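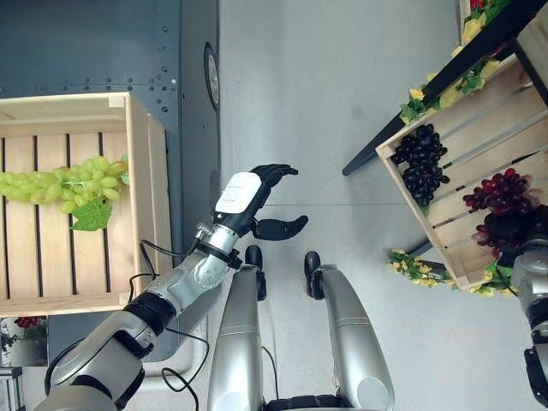

Projects > Shop Trials > Crenshaw > Cable Snag Gallery

Cable Snag at the Fruit Stand, Crenshaw Trial Shop

In October we had a fault during a picking run at the Crenshaw trial shop. The cables at the wrist of one arm caught on the corner of a crate, the hand lost its signal while it was closed on a bunch of grapes, and the arm kept pulling longer than it should have. The crate came off its support and landed on the floor. The person closest to it was Lucía Zabala, who was standing behind the yellow line and was not hurt.

These are the photos from before and after, with notes. The written report is with Hokberg and this page doesn't replace it. People at the other sites asked what the stand looked like and how the cables were run, and that is easier to show than to write up. The arms are on the Drultau base, and the hands are Kallthorpe hands with the standard control box. All notes are by Cayetano Cabello unless marked.

BEFORE THE FAULT

Fruit stand, morning setup
Pale wood crates on the dark shelf frame, with the grapes laid out by color. The yellow flowers are artificial and were put on by the shop side to make it look like a store display.

Green grapes, left crate
The bunch lies lengthwise across the slats. We had been getting good picks from this crate all week and had no reason to think of it as the difficult one.

Right crate, dark and red grapes
Tilted toward the robot so the head camera gets a view into it. The tilt is held by the shelf frame and nothing else. We had talked about adding a clip and had not done it.

Hand and forearm at rest
The cables leave the wrist and the forearm and hang in open loops. The slack is needed for the wrist to turn all the way, but it can also reach the edge of a crate when the arm comes in low.

Cable tie on the forearm
This tie was moved back 40 mm the day before to stop the cable from rubbing at the collar. Moving it back made the loop in front of it bigger. The change was written in the work log but was not passed to the people running the picks.

Operator position
Lucía at the desk with the stop button. From the chair you can see both hands well. You can't see the underside of the left forearm unless you stand up.

Floor line
Yellow tape at the limit of reach for the arms. The tape does not allow for anything the arm might be dragging with it.

THE FAULT

Run 338, approach
The arm came in from the side and below, a path the planner picks when the first choice is blocked by the rim of the crate. It had used that path before with the smaller loop and cleared the corner each time.

Run 338, grasp
Fingers closed on the bunch. The force readings at this point were normal. The cable loop was already behind the corner slat, as we found later when we went back over the side camera.

Run 338, lift
The wrist turned, the loop went tight, and the connector at the wrist backed out far enough to lose the signal. The control box logged error 1283, "hand not responding."

Hand after the stop
With no signal, this model of hand holds its last position. It was holding grapes, so it kept holding grapes. We had the setting down in our notes as "open on signal loss" and that was wrong. It had gone back to the factory value after the September update.

Log printout
Error 1283 is the line marked in pen. The arm should have stopped on that line. It was listed as a warning in our setup file, so the arm went on with the lift and stopped only when Lucía hit the button.

Stop button
Working as it should. From the log, she pressed it before the crate reached the floor. Both arms stopped and the brakes held.

Crate on the floor
One slat split and another came away at the nails. Grapes all over the floor, and we left them there until the photos were done.

Connector, close view
The latch on the shell is bent. It may have been bent before the run. Itziar Salcedo looked at it under the bench lamp and could not say either way.

Corner slat
The mark where the cable pulled is on the inside edge. The wood is rough there and the cable jacket has a matching scrape.

GETTING THE HAND FREE

Power off at the wall
Itziar locked the switch and kept the key in her pocket. The brakes stay on with the power off, so the arm did not drop, but we put a foam block under the forearm before anyone reached in.

Releasing the fingers
The hand has a manual release under a small cover. The tool for it was in the van. Getting it took longer than the release itself, and there is now one hanging on the back of the desk.

Fingers after release
No cracks, and all of them moved freely by hand. There was juice in one of the joints, so the hand went to the bench for cleaning before we put power back on it.

Scrape on the cable jacket
The outer layer is worn but the wires inside tested fine. We changed the cable anyway. The old one is in a bag with the bent connector and has gone to Hokberg.

Sweeping up
Carmela Arrieta from the shop side, who also found the missing nail. It had rolled under the base, close to the drive wheel. Please check under the base after any dropped load.

CHANGES TO THE SETUP

New cable run, test fit
The forearm loop is now held by a fabric sleeve. Wrist travel is a little shorter with the sleeve on. For this stand that makes no difference, though it might for deep shelves.

Wrist connector with lock ring
The old type could be pulled apart by the cable. The new one has to be turned by hand to come off, and if it is pulled hard enough the cable clip gives way first. Itziar tested that on the bench with a spring scale and was happy with it.

Setup file, before and after
Error 1283 is now a stop, and so are the other lost-signal errors in the same group. We left the temperature warnings as they were.

Start-of-day check sheet
We added 6 lines to the sheet. One of them is to read the signal-loss setting off the control box itself and write down what it says, and not copy it from the day before.

Crate clips
Plain metal spring clips, one on each side. The crate can still be lifted out for restocking, but you have to press both clips at once. Carmela asked for larger tabs on them and we are looking for some.

Yellow line, moved
The tape is farther out now and the desk went back with it. Lucía's chair is raised so that she can see under the forearm while seated.

Planner limits
A screenshot of the blocked-off area below the crate rim. The low approach is turned off completely for the time being. Some picks now fail that used to work, mostly on bunches near the bottom of the tilted crate.

FIRST RUNS AFTER THE REPAIR

Dry run with no fruit
Slow speed, with Itziar at the stop button and Lucía watching the cable from the side. Visitación Aranda came over from Hokberg for this one and asked us to repeat it with the wrist at both ends of its travel.

Pulled connector test
We loosened the plug on purpose during a lift, with a foam roll in the hand. The arm stopped on the error and the hand stayed closed.

We have kept the hand set to hold on signal loss, at least for now. Opening would have dropped the bunch and freed the crate, but on other jobs in the shop the hand carries glass jars over the walkway. Visitación wants the two jobs to have separate settings. That is still open and needs an answer from Kallthorpe about whether the box can switch between them without a restart.

Replacement crate
Same size and same wood as the broken one. I sanded the inside corners before it went on the stand.

Sites using the Drultau base with the loose cable loop should check where their forearm tie sits and what their setup file does with error 1283. If your signal-loss setting was changed by the September update, tell Itziar which way it went, and send her a photo of the control box screen.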